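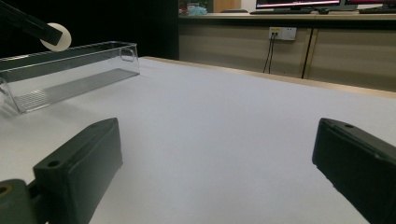 By Carter Fraser | Workshop & Home | 4 min read

Re-covering a tired table top

Did this on our old Barnden table in September, one weekend, bit of swearing. White matt vinyl, the sticky-backed sort. Quick notes before I forget.

You need: vinyl, sharp knife (new blade!!), felt squeegee, sugar soap, 240 grit and a hairdryer. Filler if the top's dinged. Mine was.

1. Legs off if they come off. Saves your back.

2. Wash it with sugar soap, rinse, leave overnight. Grease is what makes it lift later.

3. Fill holes, sand flush. Run your palm over it with your eyes shut. Every crumb shows through white, matt or not.

4. Cut the sheet 24 mm over on all sides. I bought a 200 cm roll from Skemard and had enough left for a shelf.

5. Peel back a hand's width of backing, no more. Stick that end down square. Then pull the backing from underneath with one hand and squeegee with the other, middle outwards. Slow. Get a second person if its a big top.

6. Bubbles: lift and re-lay if you're still close to the end. Otherwise pin prick, warm it, press flat.

7. Edges. Either wrap them under (hairdryer on low, pull gently round corners) or trim flush and leave the wood edge bare. I prefer bare wood, wipe of oil on it. Mask the vinyl frist or the oil creeps.

8. Leave it a full day before putting anything heavy on.

Cost me 76 quid all in, with the knife. Girard wanted 371 for a new top, no thanks.

Hot pans: use a mat. Stains: washing up liquid, soft cloth, no scourers.

Drawer runners next, when I get round to it.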